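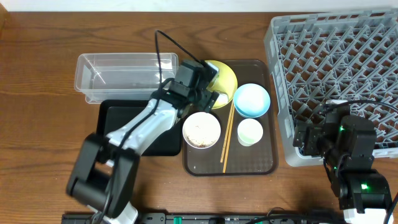 Section 3: Setting up and first wash

Applies to the Rorketti countertop dishwasher, tank-fill and faucet-fill versions. If yours has the Gál softener on the side, read the softener notes further down first, then come back.

Before you start

Cut the straps, take out the foam under the lower spray arm. People miss that one. Tape on the cutlery basket too. Keep the carton until the first wash is done, you'll need it if anything goes back.

You need: flat counter near a grounded outlet, sink within reach of the drain hose, a pitcher, a towel. No tools for the tank-fill version. Faucet-fill needs an adjustable wrench.

CAUTION: Do not use an extension cord. Do not run the cord behind a stove.

3.1 Placing the machine

1. Clear the counter and wipe it down.
2. Lift from the base, two people. Not by the door.
3. Leave a hand's width at the back. The vent is there and it steams.
4. Press down on each front corner. If it rocks, turn the foot on that side until it stops.
5. Open the door fully and check it doesnt hit anything.

Note: Under a wall cabinet is OK if the cabinet is painted metal. Bare wood or particle board will swell over time. Pull the machine forward while it runs, or move it.

3.2 Drain hose

1. Push the hose on the lower port until it clicks.
2. Run the other end to the sink. The hook goes over the edge, open end pointing down.
3. No loops, no kinks. No part of the hose higher than the top of the machine.
4. Tug it. If it comes off in your hand it wasn't clicked.

Do not let the end sit in standing water. It can siphon back and you get dirty water in the tub.

3.3 Water

Tank-fill:

1. Power on. Fill light blinks.
2. Pour slowly into the top opening. Cold or warm tap water, never boiling.
3. Stop at the beep. Going past the beep just puts water on your counter.

Faucet-fill:

1. Unscrew the aerator from the faucet.
2. Fit the Jondgate adapter with the rubber washer on the faucet side. Hand tight, then a quarter turn with the wrench.
3. Snap on the hose, open the cold tap halfway, look for drips.
4. Drips: close tap, reseat the washer, try agian.

CAUTION: Close the tap when the wash is finished. The inlet valve is not meant to hold pressure overnight.

3.4 Softener (Gál unit only)

Fill with coarse salt before the first wash. Not table salt, it cakes. Cap on tight, wipe up any grains right away or you get rust spots on the door edge. Set the dial to match your water report. No report, leave it in the middle and watch the glasses. Cloudy, one step up.

3.5 Loading

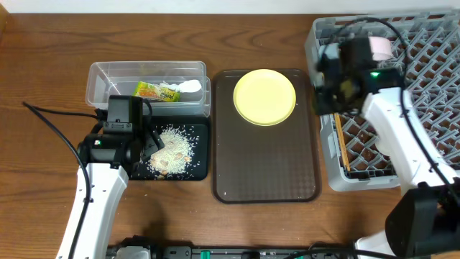 Scrape first. Don't rinse, scraping is enough. Wrappers, labels, toothpicks and food scraps go in the trash, they end up in the filter otherwise and then the pump.

1. Plates in the lower rack, facing the middle.
2. Cups and bowls open side down.
3. Knives point down in the basket. Spoons mixed in with forks so they don't nest.
4. Light plastic up top only, and only if it's marked dishwasher safe.
5. Spin the spray arm by hand. Hits something? Move that thing.

Not in the machine: cast iron, wood, trays with a glued-on mat, anything with a crack in it.

3.6 First wash, empty

1. Rack in, nothing on it. No detergent.
2. Select Quick. It takes 32 minutes.
3. Press Start, close the door within three seconds or it drops back to standby.
4. Stay nearby. Look at the hose ends and under the front edge.
5. When it ends, open the door a crack and wait for the steam to clear.

A plastic smell the first time is normal. Still there after three washes, run it empty again with a cup of white vinegar standing in the rack.

Lights and beeps

Fill light blinking: no water, or not enough.
Drain light steady: hose kinked, or filter blocked. Clean the filter, Section 4.
Both blinking: leak sensor. Unplug. Close the tap. Towel under the front. Call before using it again.
Wrench light: comes on at 2,666 washes. Service reminder only, machine still runs.

Parts and help

Spare washers and hose clips ship from Brorkimden, have the number from the door label ready. Tank-fill and faucet-fill clips are differnt, say which.

Section revised February, Győző Boros. Softener dial wording changed, old sheet had the direction backwards. Throw the old one out.

Next: Section 4, Cleaning the filter.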